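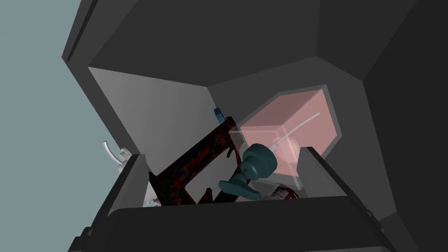
Hellura reads old Trornlow database logs and writes them out as plain text. It runs on any server with 6 GB of memory. The docs viewer has a dark theme in charcoal, much like the big flat panel over those two gripper fingers.

Known limits

1. Log files from before release 7 are skipped – the header is different.
2. Table names longer than 20 characters get shortened.

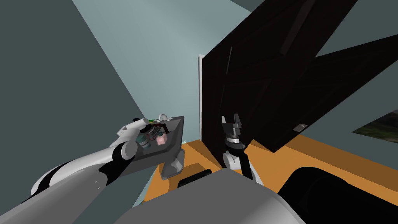
3. Error 2308 means the archive is locked.

Send fixes to Moushumi Khan.
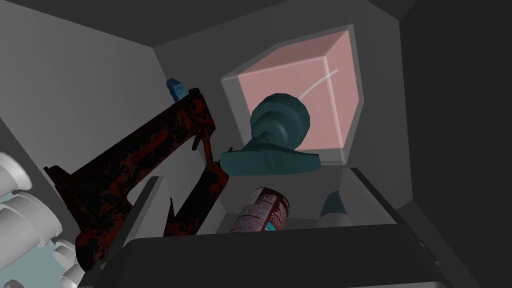 Please include the log file and your config with any fix.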